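Section 4. Clearing the table with the arm

The arm now picks up cups and bowls. Table staff set out the items, watch the first pick, and handle anything the arm skips.

1. Log in with your staff code and select Program 20.
2. For a cup standing in or against a bowl, choose Rim Grip. One finger goes inside the cup and one stays outside.

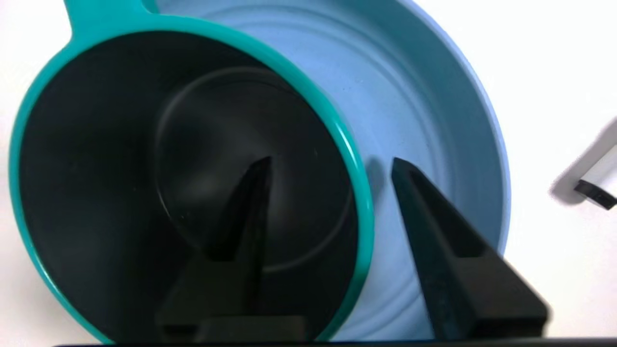

L. Entwistle
Technical Writer, Grarton

3. Check the finger position, then press Close. Keep hands off the table until the light is green.

CAUTION: Do not reach between the fingers, even when the arm is paused.

4. Before the next job, open the fingers fully and leave clear table between them. Small items go toward the far side.

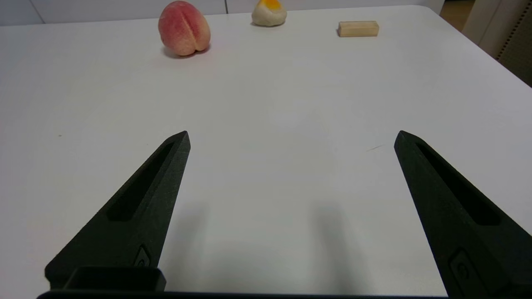 Jutdale Site, Table Operations Team

5. Press Start. A search can take up to 30 seconds.

Note: Sorting by hand ended in February. Staff on that job now cover checks and restocking. Report missed picks at extension 3352.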